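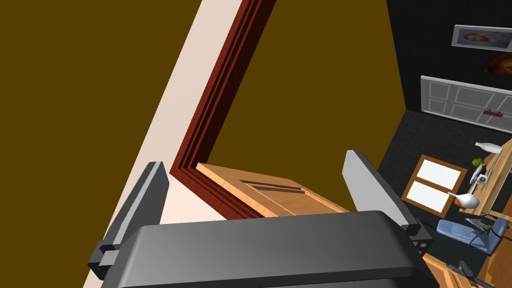

**What should a home-built robot learn to do first, once both its arms move?**

Opening a door is a good place to start. It takes a reach, a grip, a turn and a pull, and every door you own is already there to practice on.

# Chapter 4: Doors and Handles

By now you have a base that rolls, a pair of arms that go more or less where you send them, and (if your bench is anything like mine) a coffee can full of screws you're sure belong somewhere. I love this stage of a build. The machine stops being a pile of subassemblies and starts having a job, and the job in this chapter is doors.

I should tell you how I came to it. The robot I build with is called Ovitz, and it lives at Jesterano, the shared workshop in Olmont where I rent a bench and a bit of shelf. The building went up in 1971 and I don't believe a single door in it hangs straight. When I got both arms running in October I wanted to show off, so I sent Ovitz to open the tool room. It got the gripper onto the lever just fine! Then it pulled in a perfectly straight line, the door did what doors do and swung on its hinges, and the fingers slid off the end of the lever with a noise that made everybody look up from their work. I bent a finger mount and spent the evening filing a new one.

Tormod Sjöberg, who has the bench next to mine and used to fit locks for a living, came over and asked me where I thought the hinge was. I pointed at it. "Does the robot know that?" he said. It didn't. I had told it where the handle was and nothing else, and you could say this whole chapter grew out of his question.

## What we're building in this chapter

There isn't much new hardware, so your wallet gets a rest. Most of the work is software, and most of the software gets tried out in a simulated house before it goes anywhere near a real door. You set up a few rooms, hang doors between them, put a model of your robot inside, and let it make its mistakes where nothing bends. The house can be as plain or as fancy as you like. I'd put some furniture in, though, and a few things on the walls. A robot that has only ever looked at bare boxes gets confused the first time it meets somebody's living room.

Here's the order we'll go in:

1. Finding the handle and choosing a direction to come at it from
2. Closing the gripper on it without shoving it out of place
3. Turning a lever
4. Following the swing of the door
5. Doors that come in pairs
6. Cupboards and cabinets, where the handle doesn't turn at all

You can skip ahead to the last one if cabinets are all you care about, but please don't skip the fourth. Everything after it leans on it, and it's the section I get the most mail about.

## A door is a compass

Remember the compass from school, the kind with a pencil on one leg? Stick the point in the paper, swing the pencil, and the pencil can only draw a circle. A hinged door is the same thing lying on its side in your head. The hinge is the point, the handle is the pencil, and the distance between them never changes, however hard you pull.

So when the gripper is holding the handle, the gripper is on that circle too. It has no say in the matter. If your program asks it to go in a straight line, three things can give: the grip, the door, or the robot. My finger mount gave. On a heavier robot with a better grip it might have been the hinge screws, and then I'd have owed the workshop an apology as well as a part.

We call that distance the **swing radius**, and you'll see it all through the chapter. For the tool room door at Jesterano it's 794 millimeters, measured from the hinge pin to the place on the lever where I want the fingers. Go and measure one of your own now, while you're thinking of it. Measure to the spot you'll grab, and write it down in pencil, as you'll probably change your mind about the spot.

There's a second part to this that's easy to miss. As the door moves along its circle it also turns, and so does everything fixed to it. If the gripper keeps facing the way it started, it will be twisting the lever sideways long before the door is open. The wrist has to turn along with the door, degree for degree. People get this part right without thinking when they use their own hand, which makes it a surprisingly hard thing to remember to write down for a machine.

## One arm or two?

Single doors only need one arm, and for a long time I had Ovitz tuck the other one out of the way against its body. It's a sensible habit and I still recommend it for your first week of practice. A spare arm sticks out farther than you think, and door frames are narrower than they look.

Double doors are another story. You can do them one side at a time, with a lot of backing up and rolling around in between, or you can let each arm look after its own side. 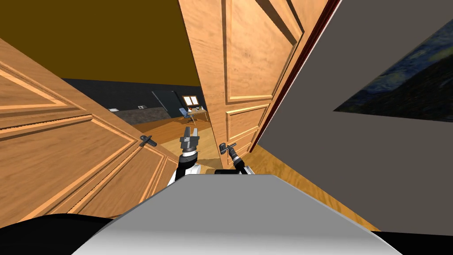
The trouble with using both arms is that they share one body. Say the right arm has hold of a handle and is happily following its circle. Now the left arm wants to reach a little farther, so your program rolls the base forward to help it. The right gripper gets carried forward too, off its circle, and you're back to bent parts.

My rule is that whichever arm is holding something gets to decide where the base goes. The free arm can ask, but it has to wait. In the code this turns into a small piece called the **base lock**, and you'll write it yourself before we get to pairs of doors. Mine is 11 lines long and I rewrote it more times than any other part of the project. Keep yours short. When it misbehaves you want to be able to read the whole thing at a glance with your other hand on the stop button.

A word on that stop button, too. In the simulated house you won't need it, and you'll get out of the habit of reaching for it. Get back into the habit. Before each real run I say "button" out loud and touch it. Tormod thinks this is very funny, but he has started doing it with his table saw.

## Pulls, levers and the shape of things you grab

Handles come in more kinds than you'd guess from walking around your own house. For this book I sort them by what your hand has to do:

- **Levers** turn first and then travel with the door. You have to keep them turned until the latch is clear, and then you can ease off.
- **Knobs** turn as well, but they give two flat fingers very little to hang on to. I'd save them for later, or wrap the fingers in something grippy.
- **Bars and pulls** don't turn. You take hold and go.
- **Slots and recesses** have nothing sticking out at all. A fingertip has to go in and hook the edge.

The last kind gave me the most grief. A parallel gripper wants something to close on, and a slot offers it air. If you have doors like that, you can make a fingertip with a small lip on it - there's a drawing at the back of the chapter. I cut mine from scrap and it has held up nicely.

Cabinets look like an easy win after all this, and in some ways they are. The doors are light and there's usually no latch to fight. The swing radius is short, though, and a short radius makes a tight circle, so a little mistake in where you think the hinge is turns into a big mistake in where the gripper ends up.
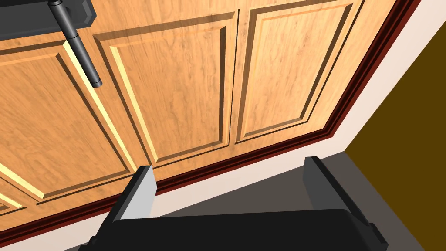
I'd also look hard at where one cabinet door stops and the next one starts. Raised panels are lovely to look at and terrible for a beginner's vision program, which sees an edge in every groove and would like every one of them to be a door. My first version did this all the time. The fix we'll use is to begin from the handle and work outward, asking at each edge whether it runs the full height of the cabinet. The borders of a panel stop short. The gap between two doors keeps going.

And watch the floor of the robot's route, meaning the place where its base will stand while it pulls. A door needs room to swing and the robot mustn't be parked in that room. I have shut Ovitz in between a cabinet door and its own chest more than once, and it just sits there pushing, very politely, until I come and get it.

## Before you start

Get these together so you aren't hunting for them halfway through:

- Your arm program from the last chapter, working, with a copy saved somewhere else
- A tape measure
- The swing radius of one lever door and one cabinet door
- A notebook that can get greasy
- Spare finger mounts. I order mine from Lindqvist, and I always wish I'd ordered one more

Use the notebook from the very first run, including the simulated ones. Write what you asked for, what the gripper did, and where it let go if it let go. My entry for 6th May says only "held all the way round, wrist late," and that one line saved me an afternoon when the same wobble came back after I'd changed the motors.

Set the simulated house to its slowest speed for now and leave the door closed. In the first section we won't be opening anything. We're going to drive the open gripper up to the handle, stop a hand's width short of it, and back away again, over and over, until it stops in the same place every time.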